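Rocío Villanueva on putting a kitchen back together
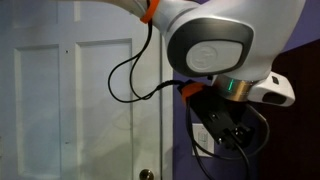 At Campos, May 12, 2018.

I came to Campos to talk about drawers. Rocío Villanueva had been sorting the shared kitchen there for most of a week, and she put a stack of bowls in my arms before I'd even found my pen (I kept holding them for a good ten minutes, too shy to ask where they went).

"Lower shelf, left," she told me finally. "Heavy things go low. I don't want anybody lifting a casserole dish over their head."

She started with the mugs. There were 90 of them when she pulled everything out, and she still sounds a little shocked by it! "People leave a job and the mug stays," she said. "I kept the ones that stack. The rest went in boxes by the door, and by Friday lunch, well, they were gone."

I asked what she does with the things that don't belong anywhere, the stray lids and the garlic press and the four corkscrews. She laughed at me. "One drawer. You get one. When it won't close, you take something out."

Her other big idea is the towels. She rolls them instead of folding, and stands them up in a bin so you can see every one. I've tried this at home and mine fall over like bowling pins. "You're rolling too loose," she said, and showed me on the spot, pulling it snug with her thumbs. Mine came out okay the second time.

Ezequiel Sarmiento, who shares the kitchen, was against labels at first. "I thought it looked like a school," he told me, "and then I found the cumin." He has since asked for a label on the tea shelf, and Rocío is making him write it himself.

She wants to get to the cleaning cupboard by August. "I opened it once," she said, "and I closed it again."

Recent interviews
Yogesh Saxena: packing for a small apartment
Ignacio Esteban and the 2 good knives
Abilio Bravo on shelves that sag
What goes in the hall closet?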